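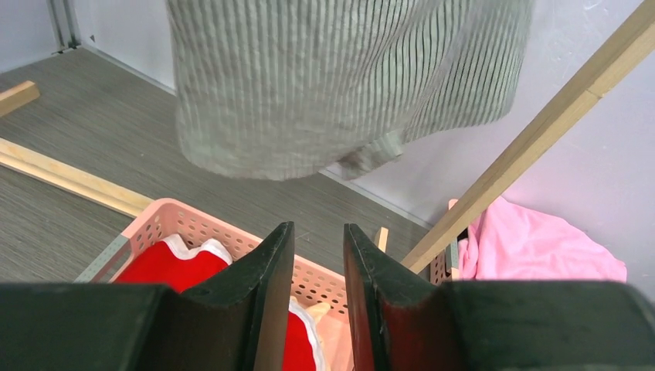
Six minutes before the bell and the tablets were still updating.

Angelica Castillo stood over the charging cart and watched forty-nine little blue bars not move. Forty-nine. The district had sent one extra, or lost one kid, she hadn't worked out which.

"It says do not unplug," said the aide.

"I know what it says."

She unplugged four. Three came back up. The fourth showed a gray circle and stayed that way so she put it in the drawer with the glue sticks.

Okay. Plan. Half the class on tablets, two to a screen, the other half on paper maps until the cart finished. Swap at twenty past. She wrote SWAP on the board and then couldn't remember what the other thing was, the thing before SWAP, and then it was the bell.

In they came. Coats, noise, somebody's trombone.

"We are going to Paltholm today," she said, over it.

"Where's that?"

"It's not anywhere, it's in the app."

Paltholm was a harbor town. Bruvivow had built it for the schools, a whole street you could stand in if you pointed the tablet at the paper mat on your desk. Fish market, bell tower, a woman selling rope. You tapped the woman and she told you about the price of rope. At the training in October the man had shown them the bell tower and everybody said oh. Angelica had said oh. She had gone home and written a unit plan that same night, at the kitchen table, eating cereal out of the box.

Now the mats. Where were the mats.

Under the trombone.

"Hold it flat," she said. "Flat. Don't lean on it. Back up a little. Okay what do you see?"

"A desk."

"Wait a second."

"Still a desk."

"Mine's got a boat on the ceiling!"

It did, too. She went and looked. A fishing boat, upside down, stuck through the light fixture, with its nets hanging. Three kids had got out of their seats to be under it. They held their hands up, and on the screen their fingers went right through the hull.

"Can we get in it?"

"No. Sit down. Maybe."

Twenty past came and went. Nobody swapped. The paper map kids had turned their maps over and were drawing the boat. She saw that and thought, should stop that, and was called to the back by a girl whose rope woman wouldn't quit talking.

"She keeps saying the same thing, Ms. Castillo."

"What does she say?"

The girl turned it up. A thin voice, very patient. Forty-four for the long coil. Forty-four for the long coil. Then a gap, like breathing. Forty-four for the long coil.

"Did you tap the other choices?"

"There's no other choices. I think she's waiting on us to buy it."

"With what?"

The girl shrugged. She had a good solid shrug. Then she got a sheet out of her binder, cut it up with the round scissors, and wrote on the peices. Tens and ones. She laid four tens and four ones on the mat in front of the woman's feet, neat, all faces up.

The woman kept talking. Of course she did. It was paper.

But the boy next to her leaned in. "That's too much, for rope. Ask her for thirty."

"You can't ask her, dummy."

"Then you be her."

So she was her. She put the tablet face down and stood behind her chair and said, in the patient voice, forty-four for the long coil, and he said thirty, and she said my children have to eat. Somebody came over from the maps. He wanted to sell fish. Someone else said you can't sell fish here without you pay the tower, and where did that come from, that wasn't in the unit, that wasn't even in the app.

Angelica had her hand on the dimmer switch for some reason. She took it off.

"What does the tower want the money for?" she said.

"The bell broke."

"Who broke it?"

Big argument about who. It went across the whole room and back. A kid who had not said a word to her since Mwaipopo Elementary closed and they bused them all over, not one word, stood on the rung of his chair and said it was Clolholm. Clolholm did it, from across the water. They came at night.

"What's Clolholm?" she asked him.

He thought about it. "The other town," he said.

"How many people live there?"

"1,000. And they got no rope."

Over by the wall the cart beeped. All the bars had gone green. The aide looked at it, looked at her.

"Leave it a minute," Angelica said, and went to find more paper.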